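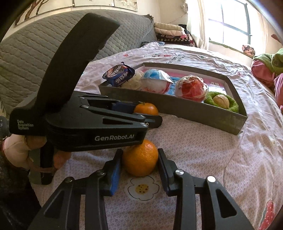
글: 살라마투 하루나 (Salamatu Haruna)
오콘쿼 연구지원실 외부서비스 평가 담당

플리레티 가정환경 조작 데이터 수집 서비스 이용 평가

평가 대상 및 범위

플리레티(Fliletti)의 가정환경 조작 데이터 수집 서비스는 의뢰 기관이 과제 목록을 제출하면 작업자가 실제 주거 공간에서 손에 쥐는 그리퍼로 동작을 수행하고, 그 기록을 정리하여 납품하는 위탁형 상품이다. 본 연구지원실은 조작 정책 학습을 담당하는 말로바드(Mallovard) 과제팀의 요청에 따라 3월 한 달간 시범 계약을 체결하고, 과제 설계 지원, 현장 수행, 데이터 품질, 사후 대응의 네 항목을 기준으로 서비스를 검토하였다.

본 평가는 서비스 전반에 관한 것이며 수집 장비 자체의 성능 시험은 포함하지 않는다. 현장에서 사용된 그리퍼에는 'GenRobot.AI'와 'Data Acquisition System'이라는 표기가 있으나, 장비의 사양과 가격은 해당 제조사 자료를 별도로 확인하여야 한다.

과제 설계 지원

계약 직후 플리레티 측 담당자 라왈 추쿠가 과제 설계 회의를 진행하였다. 당초 과제팀이 제출한 목록은 '물건 집기', '물건 옮기기'와 같이 표현이 넓어 작업자마다 해석이 달라질 소지가 있었다. 담당자는 시작 자세, 대상 물체, 종료 조건을 각각 한 문장으로 적는 양식을 제시하였고, 목록은 이 양식에 맞추어 다시 작성되었다. 양식은 간결하고 실무에 바로 쓸 수 있는 수준이며, 이후 내부 수집 과제에도 준용하기로 하였다.

다만 양식에는 실패 동작을 기록하는 칸이 없다. 물체를 놓치고 다시 잡는 동작을 별도 에피소드로 볼 것인지, 같은 에피소드의 일부로 볼 것인지에 대한 기준을 의뢰 기관이 먼저 질의하여야 했다. 플리레티는 질의를 받은 뒤 같은 에피소드로 처리한다고 회신하였으나, 이러한 사항은 계약 전 안내문에 명시되는 것이 바람직하다.

현장 수행

수집은 주거 공간 다섯 곳에서 이루어졌다. 평가자는 그중 침실 과제에 입회하였다. 한 세션은 준비 시간을 포함하여 거의 60분이 소요되었다.

침실 과제의 작업면은 책상이 아닌 침대였다. 얕은 회색 종이 상자 안에 과자 봉지, 투명 비닐로 싼 둥근 꾸러미, 초록색 뜨개 고리에 담긴 호두가 놓이고, 상자 바깥의 시트 위에 오렌지가 놓이는 구성이다. 크기와 표면 성질이 서로 다른 물체를 한 자리에 모은 점은 과제팀의 요구와 잘 맞는다. 특히 투명 비닐 포장은 빛을 반사하고 윤곽이 일정하지 않아, 실험실에서 흔히 쓰는 단색 블록으로는 얻기 어려운 조건을 제공한다.

침구의 선택도 언급할 만하다. 분홍 바탕에 흰 격자무늬가 촘촘하고 꽃과 딸기 그림이 드문드문 섞인 시트는 물체 검출 측면에서 까다로운 배경에 속한다. 오렌지와 같이 색이 뚜렷한 물체는 문제가 적겠으나, 상자 안의 연한 크림색 빵 모양 물체는 조명에 따라 경계가 약해질 수 있다. 과제팀의 은네카 이브라힘 연구원은 배경 다양성을 이번 계약의 주요 목적으로 보고 있어 이 구성을 긍정적으로 평가하였다.

창으로 들어오는 강한 자연광에 대해서는 의견이 나뉘었다. 얇은 흰 커튼이 창의 한쪽만 가린 상태에서는 시간대에 따라 노출이 크게 달라진다. 실제 가정의 조건을 반영한다는 장점은 분명하지만, 조도 기록이 납품 항목에 들어 있지 않아 사후에 조건별로 데이터를 나누기 어렵다.

작업자의 파지 방식은 손잡이를 아래에서 감싸 쥐는 형태였다. 침대처럼 낮은 작업면에서는 손목 각도가 불편해질 수 있으므로, 연속 수행 시간을 계약서에 정하고 휴식 간격을 두도록 권고한다. 플리레티의 표준 계약서에는 이에 관한 조항이 없었으며, 본 기관의 요청으로 부속 합의서에 추가되었다.

데이터 품질

최종 납품분은 254개 에피소드이다. 과제팀은 전체를 재생하여 과제 지시문과 동작의 일치 여부를 확인하였다. 지시문과 영상의 대응은 대체로 정확하였고, 에피소드의 시작과 끝도 무리 없이 잘려 있었다. 물체 명칭에는 일관성이 부족하였다. 같은 물체가 한 곳에서는 '과일', 다른 곳에서는 '오렌지'로 기재되어 과제팀이 용어표를 만들어 일괄 수정하여야 했다.

사생활 보호 조치는 양호하였다. 납품 전 검수 단계에서 가족사진, 우편물 등 개인을 식별할 수 있는 요소의 포함 여부를 확인한 점검표가 에피소드별로 첨부되었다. 거주자 동의서의 양식과 보관 절차도 본 기관의 내부 규정을 충족하였다.

사후 대응

용어 불일치에 관한 수정 요청에 대하여 플리레티는 수정본을 약속한 기한 내에 제출하였다. 답변은 정중하고 내용이 구체적이었다. 좌표계 정의에 관한 기술 문의는 담당 부서로 이관되는 과정에서 한 차례 누락되었고, 본 기관이 다시 연락한 후에야 처리되었다. 문의 접수 번호를 부여하는 체계가 마련되어 있지 않은 점이 원인으로 보인다.

유사 서비스와의 비교

본 기관은 이전에 지토시코(Zitosico)의 스튜디오형 수집 서비스를 이용한 바 있다. 지토시코는 조명과 배경이 통제된 공간에서 동일 과제를 반복 수집하므로 조건이 균일하고 일정 관리가 쉽다. 플리레티는 균일성에서 뒤지는 반면 생활 공간 특유의 배경과 물체 구성을 확보할 수 있다. 기초 동작의 학습에는 전자가, 이후의 환경 적응 단계에는 후자가 적합하다는 것이 과제팀의 의견이며, 평가자도 이에 동의한다.

종합 의견

조건부로 재계약을 권고한다. 재계약 시에는 다음 사항을 계약서에 반영하여야 한다.

실패 및 재시도 동작의 기록 기준 명시
세션별 조도와 촬영 시간대의 기록
납품 전 물체 명칭 용어표 합의
작업자의 연속 수행 시간과 휴식 간격
기술 문의의 접수 번호 부여

주거 공간의 데이터가 당장 필요하지 않은 부서에는 본 서비스를 우선 검토 대상으로 권하지 않는다. 시범 계약의 납품 목록과 용어표 수정본은 연구지원실 아요델레 바발롤라에게 열람을 신청할 수 있다.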